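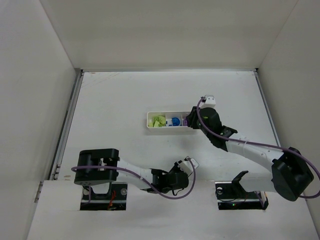 Ticket 2794: Sorting cell, visitor day
Opened by: Peninah Mollel
Assigned to: Wahyudi Sembiring
Site: Mirnidlow, demo bay 3
Date: 20/03/2026
Priority: Normal (changed to High by Joyce Mbwambo) (changed to Normal by Wahyudi Sembiring) (changed to High by Joyce Mbwambo)

Summary
Right arm stops over the tray during the color sorting demo and waits there. Left arm is fine. Visitors are due after lunch, 40 of them, from Grakelska.

Peninah Mollel
Ran the sort four times this morning. Green goes through. Blue goes through. On purple, the right arm comes down over that end of the tray, closes, opens, closes again, and then stays put until I hit reset. No fault light, no message on the pendant. The log says "grasp uncertain, code 2031" and then nothing, as if it had said all it cared to. I have told it that it isn't the only one.

Wahyudi Sembiring
Did you power cycle?

Peninah Mollel
Yes. Twice. I also moved the visitor rope and straightened the sign, with no effect on the arm.

Wahyudi Sembiring
Please check:
Wrist camera connector on the right arm, fully seated.
Purple cable has slack where it goes over the elbow.
Nothing stuck to the fingers.
Tray against the tape marks.

Peninah Mollel
Connector seated. Cable has slack. Fingers clean. What tape marks?

Wahyudi Sembiring
The ones on the table.

Peninah Mollel
There are scuffs on the table. There is a small tan smudge near the back rail. If either of those used to be a tape mark, it has retired.

Joyce Mbwambo
I had the tables wiped down for the open day. They looked grubby. Is this going to be working by lunch?

Wahyudi Sembiring
That would be the tape, then. The purple position is taught from the table and doesn't get corrected much by the camera. If the tray sits a little too far over, the fingers land on the divider or the end wall and the grasp check can't make up its mind. Green has a big wide section and will forgive you anything. Purple won't.

Steps:
1. Stop the routine and jog the right arm up, clear of the tray.
2. Park the left arm low, toward the front of the table.
3. Load the profile called Josetti. It is the tray alignment one. I didn't name it.
4. Slide the tray until the pointer move touches both near corners.
5. New tape. Please write DO NOT WIPE on it.

Peninah Mollel
Done. The tray was off by the width of my thumb. Ran the sort six times, purple picked on all six. On the last one it let go of a green piece early, but it fell in the green section, so I'm counting that as showmanship.

Shabani Lema
I'm doing the talking this afternoon. If it stops again, what do I say?

Wahyudi Sembiring
Say it is confirming the grasp. Then press reset with your other hand.

Shabani Lema
And if a kid asks why there are two arms and only one is sorting?

Wahyudi Sembiring
Pass that one to Joyce.

Peninah Mollel
Update after the visit. Three groups through, one stop, in the second group. A boy had leaned over the rope and nudged the table. Reset cleared it. He got a round of applause, the arm didn't.

Wahyudi Sembiring
Status changed to Resolved. Opened a separate ticket with Ngọc Văn for a tray fixture that bolts down, before the August open day.

Joyce Mbwambo
Can the fixture be white?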